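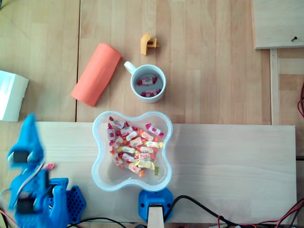
What is Wendis 2, and who can get it?

Wendis 2 is the new version of our notes and reading list app for phones and tablets. It is out today, 31 March 2021, as a free update for everyone who already has Wendis, and new users can download it from the app store on their device.

BULLTHORPE - Jesex, the small studio behind the Wendis app, has released the biggest update in the app's history. Wendis 2 brings search that works offline, shared lists, a proper tablet layout and (at last!) a dark theme that follows the setting on your device.

Wendis started as a place to save articles for the train ride home. Over time people began keeping recipes, packing lists, meeting notes and half-written letters in it, and the old version was starting to creak. The team began rebuilding it in October and opened a test version to 300 users over the winter. Their reports led to 19 changes in the way notes are sorted, tagged and moved between folders.

"I've wanted offline search since the first week I worked on this app, and I'm so happy to finally hand it over," said Haruna Kobori, lead developer at Jesex. "You type a word and there it is, even in the basement of a library with no signal. I use it every single day and I still grin."

Shared lists were the most requested feature by a long way. Any list can now be opened to other Wendis users with a link, and changes show up on everyone's device the next time it connects. The owner of a list decides who can edit and who can only read, and can close the link at any time.

The tablet layout puts folders on the left and the open note on the right, with room for a second note beside it when the device is held sideways. Corina Rusu, who drew the new layout, also redid all the icons and made the text size slider go much further than before.

"We had a tester who reads everything in enormous type, and the old slider just stopped too soon for her," Rusu said. "Now it keeps going - and the buttons still fit on the screen!"

Wendis 2 can also bring in notes from Tamura, the outliner that Jesex stopped developing last year. Folders, dates and tags all come across. Tamura will stay available to people who already own it, but it will get no further updates.

The free plan now holds 500 notes, up from 200. The paid plan has no limit on notes, adds shared folders and costs the same as before. Existing subscribers don't need to do anything.

Known issue: on some older tablets the first search after updating can be slow while the app builds its index. A fix is on its way.

Press contact: Quyên Kiều, Jesex, Bullthorpe. Screenshots, icons and review accounts are available on request.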